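Trircombe releases update to Druma grasp planning software

Wednesday, August 19, 2026

Trircombe has released version 4 of Druma, its software for planning and checking grasps on household objects. The update adds a new model for soft and crushable items, along with a tool for reviewing recorded demonstrations.

Earlier versions treated most objects as rigid. That worked for cups and boxes but gave poor results on bags, netting and food wrappers, which change shape as the fingers close. Druma 4 estimates how far an item will fold between the jaws and updates the plan while the gripper is still moving.

The company said the new model was trained on demonstrations made with hand-held grippers in furnished homes. Tidying and throwing things away make up a large share of the tasks. 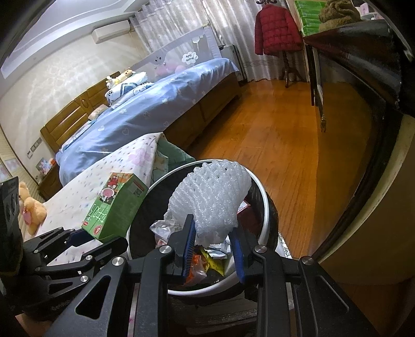 Release timing was the hardest part to get right, according to Sharada Acharya, who leads the planning team at Trircombe. Light items can cling to a grip pad after the jaws open, and the old planner would mark the task as done and move on.

"We were counting drops that never happened," Acharya said. "Now the software looks again before it closes out the step."

In the company's own tests, the planner needed 30 percent fewer repeat attempts on soft items than version 3. Planning time per grasp is now 50 milliseconds on the standard controller, the company said. Results for rigid objects did not change.

The review tool, called Iyer, lets users step through a recording, mark the moment of contact and the moment of release, and flag clips where the view of the jaws is blocked. Marked clips can be sent straight to training.

Current customers can download the update now. Recordings made in version 2 must be converted first, and a script for that is included. Trircombe will show the software at its Trarevport office later in August.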